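Gelley Growers Cover Crop Project
Progress report to the Sarpong Fund, second grant year
Prepared by Esi Frimpong, project manager

Work since the last report

Enrollment closed in February. We have 70 farms signed up, with 1676 acres planted to a cover crop mix ahead of corn or soybeans. Most are in the Billora watershed. The rest are on the sandier ground to the east, where we had very few fields in the first year.

Seed went out later than planned. The hairy vetch came in short and we filled the gap with crimson clover on the smaller fields. Stands are good where seed was drilled before the first frost. Fields that were broadcast after soybeans are patchy, and four growers have asked to switch to drilling next season. We own one drill and it was booked every day of the fall window. A second is on our list of requests below.

Soil sampling

We have pulled 922 cores so far. Each field is sampled at two depths, before planting and again at termination. The first batch has gone to the lab for nitrate, organic matter and aggregate stability. Results for the eastern fields are still out, so the comparison table promised for this report will come with the next one.

One change to the method: we stopped sampling headlands. Compaction there was skewing the bulk density numbers, and the growers did not think those strips told us much about the rest of the field. First-year headland samples have been flagged in the spreadsheet and left out of the averages.

Field days

Two were held, one on termination timing and one on seeding rates. Turnout at the second was low - it fell during a dry spell when people were still combining. We will move it to late winter.

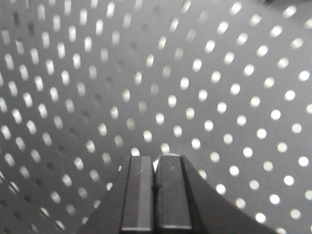
Perforated panel with staggered rows of round holes.

Spending

Seed and lab fees are on budget. Fuel and mileage are over by $200, all of it from extra trips to the eastern fields. We propose to cover this from the printing line, where we have spent very little. The Gristis software license was renewed for one more year at the same rate.

Next steps

Termination starts when the rye reaches boot stage. We will pull the second set of cores the same week on each farm. Growers will get their own results by mail before planting.

Requests to the Fund

1. Approval of the move from printing to mileage.
2. A decision on the second drill before the summer, so that it can be ordered and set up for fall seeding.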